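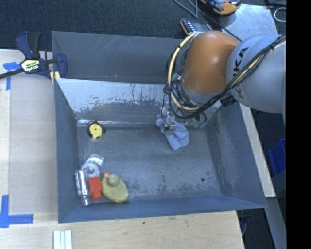
4.2 What ends up in the bin

I should say a bit more about the bins, because when I gave an early version of this paper as a talk, almost every question was about them. We started the study thinking we were going to write about shelves. Shelves are where people put things they have made up their minds about. Bins are where the undecided stuff goes, and after a month at the Clarner workshop I had pretty much stopped looking at the shelves at all.

A word on how we worked. We logged 824 loose items across 31 bins, and for each one I wrote down what it was, where it sat on the floor of the bin and which other things it was touching. Then I asked whoever used that bin where the item was supposed to live. (People were very patient with me. I asked the same question a lot.) I also used the sorting scheme from Shahbazi, which splits loose items into "parked," "lost" and "kept just in case." I like the scheme and I still use it, but it has trouble with soft things, and I'll get to those in a minute.

Figure 4. A gray metal bin with sloping sides and small objects on its floor, including a black and yellow tape measure near the rear wall and a crumpled light blue-gray cloth.

The first pattern we noticed was clumping. In Figure 4 four of the objects are together in one corner, while the tape measure lies off by itself with open floor in between. We saw layouts like that over and over. My first guess was that things just slide down the sides and settle, and in the bins with flared walls I'm sure some of that goes on. But the flat-bottomed, straight-walled bins at the Tunness site had clumps too, so the shape of the bin can't be the whole story.

Tape measures got their own line in the log. Of the 824 items, 118 were measuring tools of one kind or another, and people talked about them differently. Nearly everyone could tell me which drawer a tape measure belonged in, and nearly everyone said they would need it again in a minute. Under the Shahbazi scheme that makes it "parked" – easy enough.

Cloths were another matter. Rags, wipes, single gloves, the odd sock: I had 17 of them that I could not place in any of the three groups, and I changed my mind about several more than once. Ask someone where a crumpled rag is supposed to live and you get a shrug or a laugh. One person told me the bin was where it lived. For the tables below I counted all 17 as a fourth group, "soft," and I ran the numbers again without them to make sure they weren't pulling the results around. They weren't.

The Firex site is the one I would go back to if I had another summer. They empty their bins in December and let them fill up again from nothing, so you could follow a bin from bare floor to full clutter. We came in too late in the year for that. What we have is the middle of the story for each bin, and the numbers in Section 4.3 should be read that way.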